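O pano certo no sítio certo

Uma mesa clara mostra tudo, e a escolha do pano conta mais do que a do detergente
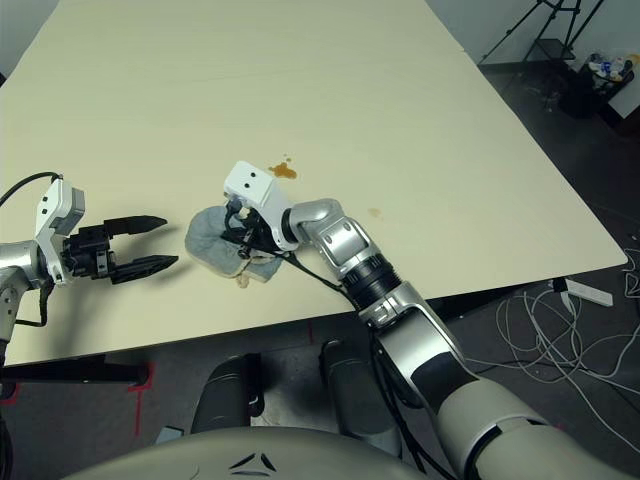 Quem escolhe uma mesa de tampo claro costuma pensar na luz da sala e só mais tarde nas nódoas. Durante o mês de dezembro, com almoços longos e café servido à mesa, chegaram à redação 146 mensagens de leitores sobre limpeza, e a maioria falava de superfícies brancas, creme ou bege. O café, o chá e os molhos são os casos mais citados. Num tampo creme, um derrame castanho-alaranjado vê-se logo, mesmo pequeno, mas uma mancha castanha muito esbatida, à direita do pano cinzento, passa facilmente despercebida. É essa segunda mancha que costuma ficar para o dia seguinte.

A primeira regra é absorver antes de esfregar. Pousa-se o pano sobre o líquido, carrega-se sem arrastar e levanta-se. Só depois se limpa, de fora para dentro, para não alargar a zona suja. Arrastar o pano logo à primeira passagem espalha o café numa película fina que seca depressa e deixa um contorno mais escuro do que o centro.

A segunda diz respeito à forma de dobrar. Um pano aberto, amachucado na mão, tem uma área de contacto irregular e suja-se por todos os lados ao mesmo tempo. Dobrado em quatro, oferece oito faces limpas, que se vão virando à medida que o trabalho avança. As equipas da Prinow, uma empresa de limpezas que trabalha em escritórios e salas de formação, dobram todos os panos desta maneira e trocam-nos ao fim de cada sala.

Quanto ao material, a microfibra continua a ser a escolha mais prática para laminados lisos. Apanha bem a gordura e, apenas humedecida com água, resolve quase tudo o que é recente. O algodão absorve melhor quando o derrame é grande, mas larga algum pelo. Os panos de duas faces, com um lado mais felpudo e outro mais liso, são um compromisso razoável: o primeiro serve para recolher, o segundo para acabar.

Experimentámos durante 28 dias três panos vendidos em Portugal, sempre na mesma mesa da copa. O Gekska foi o que melhor absorveu café com leite, embora demore a secar depois de lavado. O Kinine deixou o tampo sem riscos à primeira passagem e perdeu alguma forma com as lavagens. O Cárdenas, mais grosso, é incómodo de torcer, mas foi o único que chegou ao fim do teste sem fios soltos na bainha. Para um uso diário, ficaríamos com o Kinine. Numa casa com crianças pequenas, o Gekska.

A água deve ser morna. Para nódoas já secas, uma taça com 200 ml de água e umas gotas de detergente da loiça chega para a mesa inteira. Aplica-se com o pano bem torcido, espera-se um minuto e retira-se com outro pano só com água. O passo final, a seco, é o que mais gente salta. Sem ele, o detergente fica no tampo e a superfície torna-se ligeiramente pegajosa, o que atrai pó.

Há produtos a evitar. Os esfregões verdes e os cremes abrasivos tiram o brilho aos laminados, e o dano não tem remédio. A lixívia pode amarelar os tons creme. O vinagre, muito recomendado por quem limpa em casa, não traz vantagem num derrame de café acabado de acontecer – a água faz o mesmo e não deixa cheiro. Também convém ter cuidado com as juntas e as orlas. A água que entra pelo bordo faz inchar o interior do tampo, se este for de aglomerado.

Para encontrar as manchas mais pálidas, baixe-se até ficar com os olhos quase à altura da mesa e olhe contra a luz da janela. Um candeeiro pousado numa ponta do tampo faz o mesmo efeito à noite. Vale a pena fazê-lo antes de arrumar o pano, quando ainda está húmido.

Os panos lavam-se a 60 graus, separados das toalhas e sem amaciador, que reveste as fibras e lhes tira capacidade de absorção. Secam estendidos, nunca em bola no lava-loiça. Quando um pano já só empurra a água de um lado para o outro, mesmo lavado, passa para o chão da garagem ou para as jantes do carro.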